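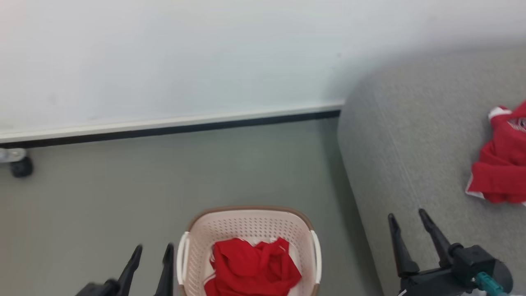

Teaching by Demonstration: Frequently Asked Questions

Leluvari Home Robotics, Operator Program

These questions come up most often from new operators and from sites that are setting up a station for the first time. For wiring and firmware, see the Udura Installation Guide.

What does an operator do during a session?

You run the robot through a household task from start to finish, using the hand controllers. The system records the camera views, the joint positions and the gripper openings while you work. Each complete run is called an episode. The episodes are later used to train a policy that attempts the same task without you.

Do I need experience with robots?

No. New operators complete four practice blocks before any of their episodes are kept. Most people are comfortable with the controllers by the end of the second block. Picking up clothing takes longer to learn than picking up boxes or cups.

What is the difference between hand guiding and remote control?

In hand guiding, you hold the arm itself and move it through the motion. In remote control, you hold the controllers and the arms follow. We use hand guiding for short motions with one arm, such as opening a drawer. Anything that needs both arms, including all laundry tasks, is done by remote control.

What counts as a laundry task?

The current list has garment to basket, basket to sofa, basket lift and carry, and sorting into two baskets. Folding is a separate track with its own instructions. Please don't fold anything during a basket episode, even if you have time left.

How should I pick up a garment?

Open the fingers wider than you think you need, lower them into the fabric and close slowly. Grab a thick bunch instead of a single layer. Edges and collars slip out easily. If the garment hangs down past the basket rim when you release it, tuck it in with the same hand before moving on.

How should I lift a basket?

Bring both grippers to the handles before closing either one. Close the left, then the right, then raise both together. Do not grip the side wall. If the basket tilts, lower it to the floor and try again within the same episode.

I dropped something. Should I start over?

Usually not. Pick it up and continue. Recoveries are useful to the training set as long as the task gets finished. Start over only if the item has landed where the arms can't reach, or if you had to step in and touch something yourself.

How long should an episode be?

Under 90 seconds for a single garment. Lift and carry is normally under 60. If you are well past that, finish the task anyway and mark the episode "slow" on the tablet. Don't rush to beat the limit. Fast, jerky motion blurs the wrist and head views and is the most common reason an episode gets rejected in review.

How many episodes do you need for one task?

It depends on the task. The first version of the garment to basket policy was trained on 748 accepted episodes from two sites. Tasks with harder objects need more.

Should I set the room up the same way every time?

No. Move the basket a little between episodes, turn it, and change how the clothes are lying. The Okeke scheduler shows a suggested layout before each run. Keep the floor clear of cables, and leave the furniture where it is unless the layout says to move it.

Can I pause in the middle?

Short pauses are fine. Hold the controllers still and the arms will hold too. If you need to put the controllers down, press the left pedal first. Letting go without the pedal ends the episode.

What if an arm stops responding?

Press the stop button and wait for the amber light. Check that the cable connector at the gripper is fully seated, then run the homing routine. If it happens twice in one block, stop for the day and file a ticket in Nudov with the station number.

Who looks at the recordings?

Reviewers on our data team watch every episode once. They check that the task was completed and that no people are in view. Episodes with a person's face in them are deleted.

Can I see how my episodes did?

Yes. Accepted and rejected counts appear in Nudov by noon on the next working day, with a reason code for each rejection. Codes R2 (motion too fast) and R5 (task not finished) can be appealed within the month.

Where do I send other questions?

Use the Help tab in Nudov and choose "Operator."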